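Teaching by Hand: An Interview with the Irkamon Training Program

The Irkamon program at Gatthorpe prepares household recordings from which robots learn to handle cloth. Its training lead spoke with us on a Saturday about how the work is organized.

"A person holds the gripper and does the task as it should be done," the lead explained. "The robot learns from the recording." New staff practice for 6 hours before any of their work is accepted. The collection now holds 3,769 demonstrations, and 2,000 of those involve fabric.

Bedrooms have proved especially useful. According to the lead, a patterned sheet under a plain cloth is a fair test, as the system must learn where one cloth ends and the other begins.

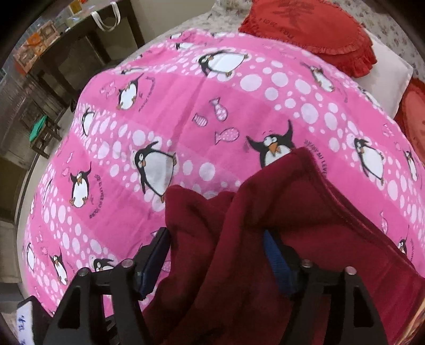 "We ask people to slow down at the moment of the grasp," the lead continued. "Most beginners close the fingers too early and take hold of both layers."

Remote control is still used at the Winditz site, where four operators guide full arms from a separate desk. The lead considers it slower for soft items but better suited to heavy ones. Staff at both sites follow the same written guide, which is revised each July.

Asked what makes a good demonstrator, the lead answered, "Patience. We can teach the rest."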